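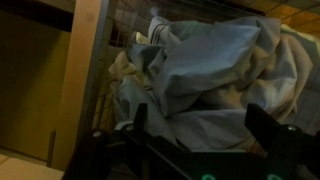

金属网篮内的浅蓝色与米色织物。

Jarside地区法院公布小额案件书面审理规程 首批适用于押金与服务合同纠纷

Jarside地区法院新闻处2021年5月9日发布通告,公布《小额民事案件书面审理规程》全文。规程共95条,对立案、送达、证据交换、书面审理、裁判文书制作以及复核申请作出统一规定,自公布之日起在法院本部及Plurkmont巡回法庭同步施行。此前两处分别适用的临时办法同时废止。

通告称,规程的制定工作始于上一年度。法院先在Plurkmont巡回法庭开展试行,再根据试行情况对草案作出修改,经法院全体审判人员会议讨论通过后定稿。试行期间,巡回法庭以书面方式受理小额案件444件,其中227件由当事人在裁判作出前自行和解或者经调解结案,其余案件均以书面裁判方式审结。

一、适用范围

规程规定,书面审理适用于事实清楚、权利义务关系明确、争议标的额不超过2,000元的下列案件:房屋租赁押金返还纠纷;物品寄存、洗染、修理等日常服务合同纠纷;买卖合同中涉及退款或者换货的纠纷;物业管理费及公用设施费用纠纷;经双方书面同意适用本规程的其他金钱给付纠纷。

涉及人身关系、财产权属确认、知识产权以及需要进行评估或者鉴定的案件,不适用本规程。一方当事人下落不明、需要公告送达的案件,亦不适用本规程,由立案庭直接转入普通程序。

标的额的计算以起诉时的请求金额为准,不包括利息和诉讼费用。原告在审理过程中增加请求,致使总额超出上述限额的,承办法官应当书面告知双方,由原告选择撤回增加部分,或者将全案转入普通程序。原告未在指定期限内作出选择的,法院仅就原请求继续审理。当事人将同一合同项下的请求拆分为数案起诉的,法院可以合并计算标的额。

二、立案与送达

当事人可以通过三种途径提交起诉材料:到法院本部或者Plurkmont巡回法庭的立案窗口递交;以挂号邮件寄送;通过Jimari电子诉讼平台上传。三种途径具有同等效力,收费标准一致。窗口工作人员不得以平台已经开通为由拒绝接收纸质材料。

起诉状应当载明双方的姓名或者名称、住址、联系方式、请求金额以及所依据的事实。规程附件一提供了统一格式的起诉状样本,当事人可以在窗口免费领取。未使用样本但内容齐备的起诉状,法院应予接收。内容有欠缺的,立案人员应当一次性告知需要补正的全部事项,并出具书面清单。

在送达方面,规程区分了首次送达与后续送达。起诉状副本和应诉通知书属于首次送达,必须采用直接送达或者邮寄送达,不得仅以电子方式完成。后续文书在当事人签署电子送达确认书后,可以通过Jimari平台送达,以文书进入当事人账户并由系统发出提示之日为送达日。当事人撤回确认的,自法院收到撤回通知的次日起恢复邮寄送达,此前已完成的电子送达效力不受影响。

Jimari平台由Aidoo公司负责技术维护。根据双方签订的服务协议,案件数据存放于法院自有的服务器,维护人员在处理故障时须由法院信息管理部门派员在场,每次访问均应留存记录。该公司不参与案件分配、期限计算规则的制定以及任何审判事务。通告同时指出,平台因维护或者故障停止服务的,当日届满的提交期限自动顺延至服务恢复后的下一个工作日。

三、答辩与证据交换

被告应当在收到起诉状副本后的规定期限内提交书面答辩。逾期未答辩的,不视为承认原告的请求,法院仍须对原告提交的证据进行审查。被告提出反请求的,反请求金额同样受标的额限制;超出限额的,由被告另行起诉。

证据交换原则上进行一轮。承办法官认为双方陈述存在重大出入、且现有材料不足以作出判断的,可以要求补充提交,并列明需要说明的具体问题。规程不允许以笼统方式要求当事人“补充全部材料”。

对于试行期间争议较多的照片和通信记录,规程单设一节。提交照片的一方应当说明拍摄时间、地点以及所要证明的事项;提交通信记录的一方应当提供足以反映上下文的连续内容,不得仅截取单条信息。对方对真实性提出异议的,应当说明理由,法院可以要求提交方到庭出示原始载体。押金返还案件中,出租方主张扣除清洁或者修复费用的,应当提交入住时和退租时的房屋状况记录;未提交入住记录的,承办法官可以结合其他证据认定房屋交付时的状况。

洗染、寄存类案件中,物品价值难以查明的,规程允许法官参考购买凭证、使用年限和同类物品的市场价格酌情认定,并要求在裁判文书中写明认定的依据。服务提供者以格式条款限制赔偿金额的,应当证明已在订立合同时以显著方式提示对方。 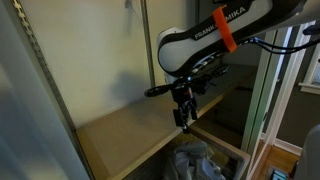 木搁板前缘上方的机械臂末端,臂身缠有橙色带子。

四、开庭权利的保障

规程第四章规定,任何一方当事人均有权在书面审理开始前申请开庭。申请应当以书面形式提出,并简要说明需要当面陈述或者询问证人的事项。承办法官驳回申请的,须作出书面决定并说明理由,当事人可以在收到决定后的规定期限内向法院申请复议一次。复议由承办法官以外的另一名法官办理,复议期间不得作出裁判。

下列情形应当开庭审理:一方当事人因阅读或者书写困难无法有效参加书面程序;关键事实仅有证人证言可以证明;双方共同申请开庭。需要语言翻译的当事人,可以在提交答辩时一并提出,由法院安排译员,费用不计入诉讼费用。

通告解释,试行阶段的临时办法没有规定复议程序,部分当事人和执业律师在征求意见时提出,驳回开庭申请的决定应当有纠正途径。起草小组采纳了这一意见,并对申请期限作了相应延长。另有意见建议将书面审理设为部分押金案件的必经程序,起草小组认为该做法会限制当事人的程序选择权,未予采纳。

五、裁判文书与复核

书面裁判应当自证据交换结束后的规定期限内作出。裁判文书采用简化格式,包括当事人信息、请求与答辩要点、认定的事实、裁判理由、裁判结果和费用负担六个部分。简化格式不得省略裁判理由。对于一方提出、法院未予采信的主要证据,文书中应当写明不予采信的原因。

当事人不服裁判的,可以申请复核。复核由三名法官组成合议庭进行,审查范围包括法律适用是否正确、程序是否合法以及事实认定是否有证据支持。复核程序一般不接受新证据,但当事人能够证明该证据在原审期间因客观原因无法取得的除外。合议庭认为原审程序存在可能影响公正裁判的瑕疵的,应当撤销原裁判,将案件转入普通程序重新审理。

复核申请期间,原裁判不发生强制执行效力。当事人自愿履行的,法院应当出具收讫证明。裁判生效后,债务人可以申请分期履行,是否准许由法院在听取债权人意见后决定。

六、诉讼费用

适用本规程审理的案件,诉讼费用按普通程序的一半收取。当事人在裁判作出前和解或者经调解达成协议的,已收取的费用全额退还。领取政府救助的当事人可以凭有效证明申请免交,窗口应当当场决定是否准许;材料不全的,可以先行立案,并在规定期限内补交证明。

案件由书面审理转入普通程序的,当事人应当补足费用差额。转换系由法院依职权决定的,差额不予收取。律师代理费用原则上由各方自行承担,但一方故意提交虚假材料或者无正当理由拖延程序的,法院可以裁定由其承担对方的合理支出。

七、过渡安排

规程施行前已经立案、尚未进入证据交换的案件,适用新规程;已经进入证据交换的案件,继续适用原临时办法,但当事人可以依照新规程申请复核。Plurkmont巡回法庭在试行期间作出的生效裁判,效力不受影响。

巡回法庭仍保留每周固定的窗口服务时间,地址和联系方式不变。法院本部在立案大厅增设小额案件咨询台,解答程序方面的问题,协助当事人填写表格和使用Jimari平台。咨询台工作人员不就案件实体问题发表意见,也不代为撰写诉讼文书。需要法律意见的当事人,可以向法律援助机构或者执业律师咨询。

法院要求各审判庭在11月底前就规程的施行情况提交书面报告,内容包括受理案件类型、申请开庭的处理情况、案件转入普通程序的原因以及当事人对电子送达的反馈。报告汇总后将在法院公告栏和网站公布,公布前应当删除可以识别当事人身份的信息。

规程全文及四份附件可以在立案窗口查阅。附件包括起诉状样本、答辩状样本、电子送达确认书以及诉讼费用减免申请表。需要大字版的当事人,可以向咨询台提出申请。各界对规程条文的意见,可以书面寄送法院新闻处,信封上请注明“小额规程意见”字样。

(Jarside地区法院新闻处供稿)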